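Training room chairs — please put them back

Quick one before the rest of the news, short on time this week.

The Prundimholm room is getting used a lot more than it was in July, which is great. Less great is the state of the chairs at the end of the day. Tablets left up, tablets left down, half of them jammed against the door to the store. One person setting up for the Iltska evening class spent most of the break dragging chairs apart. So, a few things.

The black mesh chairs with the fold-down writing tablet are the ones we mean. They roll. Please roll them. Don't carry them, don't stack them, don't try to nest them with the tablet down — the tablet catches on the next chair and the hinge goes. We have lost two hinges this way already and the replacement parts from Wulo take for ever to come.

To move one: tablet folded away, hold the top of the backrest, pull towards you. Slow over the metal strip in the doorway, the small casters don't like it. If a chair pulls to one side there is probably hair or thread wound round a caster. Tip it over and have a look, there's a pair of blunt scissors in the top drawer.

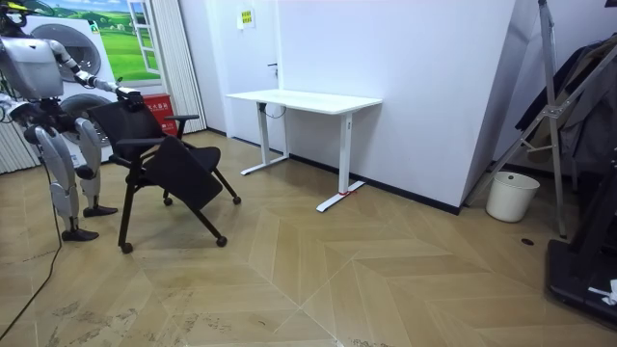 Mesh-back chair with the writing tablet, on the move.

Where they go: rows of four, facing the screen, gap down the middle wide enough for the cart. If you had them in a circle or pushed back for a floor session, fine, but they go back in rows before you leave. Spare ones along the long wall, backs to the wall, tablets folded. Not in front of the heater. Not in the hall, we got told off for that one.

Cleaning. Mesh backs get a dry brush, nothing wet. Tablets can be wiped with the spray in the blue bottle, and yes that includes coffe rings. Pen mostly comes off if you get to it the same day. Please don't use the scouring side of the sponge — a couple of tablets have gone dull and they are horrible to write on now.

Wobbly chair? Put a strip of tape across the seat and leave it by the notice board. Don't put it back in the row and hope. Raju, the repair shop we've used before, will pick up a batch when there's enough to make the trip worth it.

And cushions. Somebody has been bringing in cushions and leaving them, which is kind, but they slide off and end up under the casters. Take them home please, or they go in the lost property box with the umbrellas and the one glove.

Asked about buying more chairs — not this spring. 200 dollars is what's left in the furniture line and that is going on casters and hinges first. If you want to chip in there's a jar at the front desk.

Next item is the parking, see below, its a long one.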